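Search this site Enter a term Go

Pale tabletop
By Gudrun Haugland
April 7, 2019

A pale tabletop is a table surface of light-coloured wood, or of something finished to look like it, in a shade between cream and honey. Sellers use a crowd of names for the shade: blond, natural, Nordic, oat, sand. None of these has a fixed meaning, and two tops sold under the same name can differ more than two sold under different ones. Pale tops are common in kitchens, classrooms and shared workrooms, where they are said to make a room feel bigger. The evidence for this is thin. A pale top does reflect more light than a dark one, but the size of the room stays as it was.

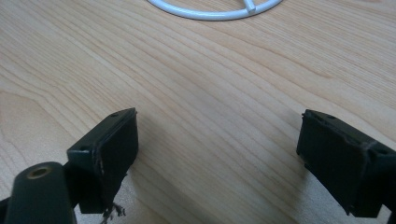
Household Surfaces Group – Mudville Home Reference

Grain

The lines on a wooden top come from the yearly growth of the tree and from the angle at which the board or sheet was cut. Where the cut runs nearly flat to the growth rings, the lines spread into wide bands, arcs and long ovals. Where it runs across them, the lines are closer and straighter. A single top may show both, and a long wavy line that tightens towards one side of the table is ordinary.

Much is claimed for grain. The Ladell catalogue, which is still quoted on sales pages, says that a buyer can tell good timber "by the liveliness of its figure". Figure says something about the tree and the saw. It says very little about how the top will wear, and nothing at all about whether the joints underneath are sound. Printed surfaces can also carry a convincing pattern. The usual check is to look for a repeat in it, or to see whether the lines at the edge of the top carry on over the end. Neither check is certain, and a photograph taken from above is a poor basis for naming a species. "Maple-like" is as far as most pale tops can fairly be described without a look at the edge or the underside.

Finish and sheen

Pale wood is usually given a clear finish of oil, wax, varnish or lacquer. Oil tends to warm the colour, sometimes to a degree the buyer did not want. Water-based varnish changes it less. Finishes described as "invisible" are seldom so: under a window or a ceiling light most of them show a bright patch where the grain appears washed out, and the patch moves as the viewer moves.
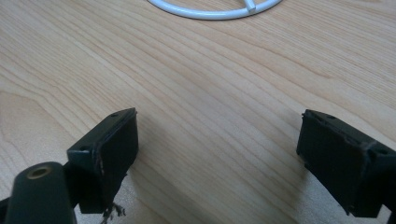

Curving grain on a pale top, with sheen towards the far side and part of a white ring.

Makers often grade sheen on a scale, and the Ovent range of clear coats is sold in grades marked 4, 25 and 70, the lowest being the flattest. The labels suggest a precision that brushing by hand does not give. Lachlan Ellery, who tested the three on offcuts for this reference, found that a second coat of the flattest grade looked shinier than the first, though he used one type of wood and one brush, and the result should not be leaned on.

Yellowing

Most pale woods darken or yellow with daylight. The change is uneven if objects are left in one place, and a bowl or lamp can leave a lighter shape behind it. Shops commonly advise moving things about for the first 30 days. No source for this figure has been found, and Shona Henare has pointed out that the light in June and the light in midwinter are hardly the same thing. Finishes sold as blocking sunlight may slow the change. Claims that they stop it should be read with care.

Marks and cleaning

Pale surfaces are said to hide dust and show stains. The first is mostly true, at least for light dust. The second depends on the stain: tea, ink and iron show badly, while fine scratches are often harder to find than on a dark top.
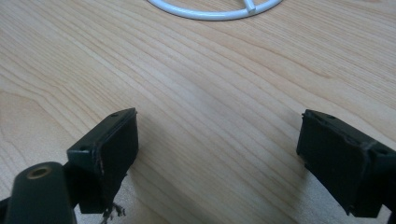 Wavy lines and long ovals in a light wooden tabletop.

A cloth wrung out in plain water, followed by a dry one, is enough for everyday dirt. Special sprays for "blond wood" appear under several names, Mahuika among the better known, but the label does not say what makes the contents different from ordinary furniture cleaner. Wiping along the grain is widely recommended. It makes sense when sanding. For a damp cloth on a sealed surface the benefit is doubtful, and on a top where the lines curve it is not easy to do anyway.

See also: Table edges; Clear finishes; Wood names in shop catalogues

Notes: the section on yellowing was revised by Hélder Neves after a query from Aroha Wihongi. A source is still wanted for the claim about room size.

Contact the editors | © 2019 Mudville Home Reference | Back to top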